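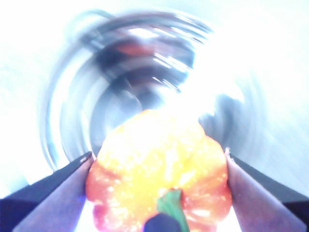 # Chapter 4: When the Kitchen Gets an Arm

Trinura runs a staff canteen in Kedville. Lunch for 700, most of it hot. Last January a robot arm went in on the prep line. Nobody lost a job that month. Plenty of jobs changed shape, though, and thats what this chapter is about.

Start with Revathi Joseph, prep cook. Before: chopping, lifting, stirring, the same wrist all morning. After: setting out, watching, stepping in. Less sore. More bored, she told us, and tired in a new way by two o'clock. 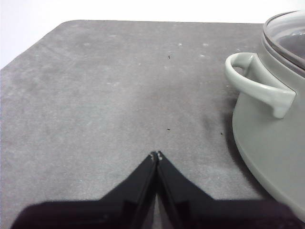 **Figure 4.1** Gripper nearly closed, lidded pot to the right.

Her supervisor, Murali Kaimal, got a different surprise. He used to organise people. Now he organises people and a timetable for a machine, and the machine can't be asked to hurry up. Rosters had to be redrawn. Breaks too. 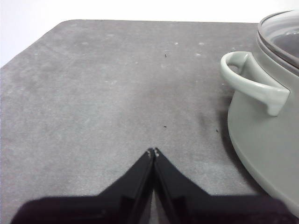
Then there's pay. Watching an arm wasn't in anyone's job description, so which rate applies? Kausar Rana, the union delegate, wanted it counted as skilled labour. Management said wait and see. Eight weeks of meetings followed. Keep this dispute in mind, we come back to it in the section on bargaining.

Key terms so far: *task*, *job*, *deskilling*, *oversight*. A job is a bundle of tasks. Automation usualy takes a few out of the bundle and drops new ones in.

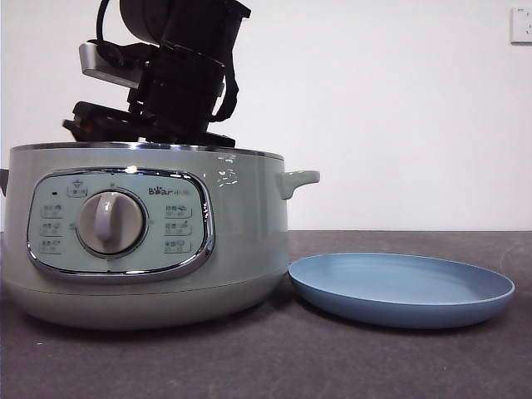
**Why do workers often feel busier after a task is automated?**

Setting up, checking and fixing are tasks too, and they tend to get added to someone's day before anything else comes off it.

Next: who decides which tasks go first.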